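Test the gripper on awkward parts first

Most gripper comparisons I read begin with a cube. Any parallel hand with decent force control can hold a cube, so the table of results comes out flat and the buyer picks on price. I think the order should be reversed. Start with the parts that give the fingers very little to close on, and leave the blocks for the end, if there is time.

At Bedmont we ran 3 fingertip designs in simulation on a Franka Emika arm before ordering any hardware. The object set was household: bottles, lids, pump heads. A thin rod on a flanged base separates fingertips quickly. Contact on the rod is close to a line, and a small error in wrist angle becomes a large error at the base.

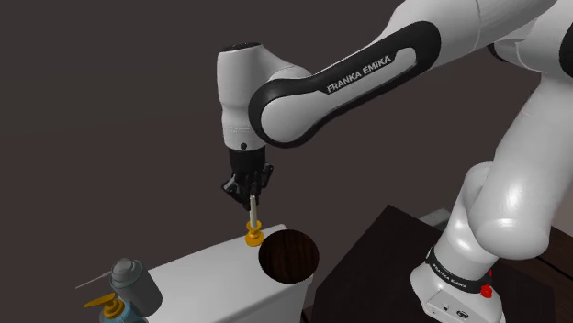
Neville Hartley objects that simulated contact flatters every fingertip, and that he would trust 9 grasps on a real bench over any number of rendered ones. Friction in a physics engine is a setting, he says, and somebody chose it.

He is right about friction. I would not quote a slip figure from a simulator to a customer. Geometry is another matter. If a finger collides with the cabinet top during approach, it will do so on the bench too, and finding that out costs 60 seconds of compute. Our Luvach tips were dropped on that basis alone.

My preference is to publish the approach failures separately from the slip failures. Vastden lumps them together, and I can't use their numbers.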